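The Clesum open day at Porton charges no admission, and by the second display kitchen I understood the pricing. I had come in July to look at drawers, and drawers they have.

The kitchen I liked best was white and grey, with large grey floor tiles and more places to hide a drink than my whole house.

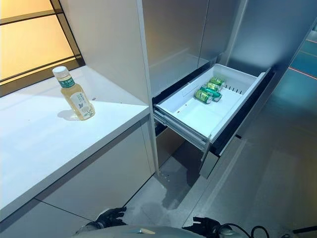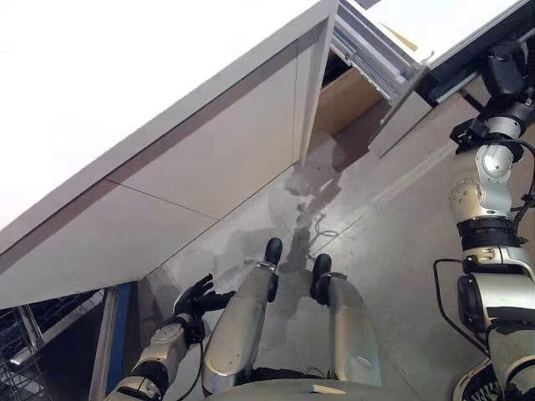
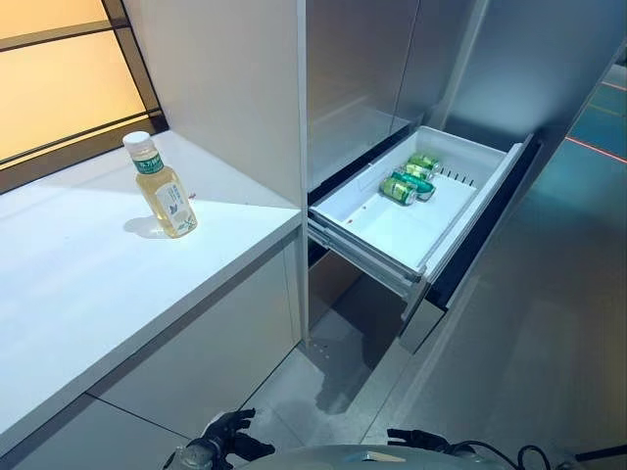
Hamish Nisbet reckoned a pull-out fridge drawer is fine until you own a watermelon, and he'd stick with shelves. I still asked the price. The drawer kit alone is $2,057, runners included, delivery to MacAulay another matter. I took 2 brochures and the free pen. Parking is round the back, past the tap showroom.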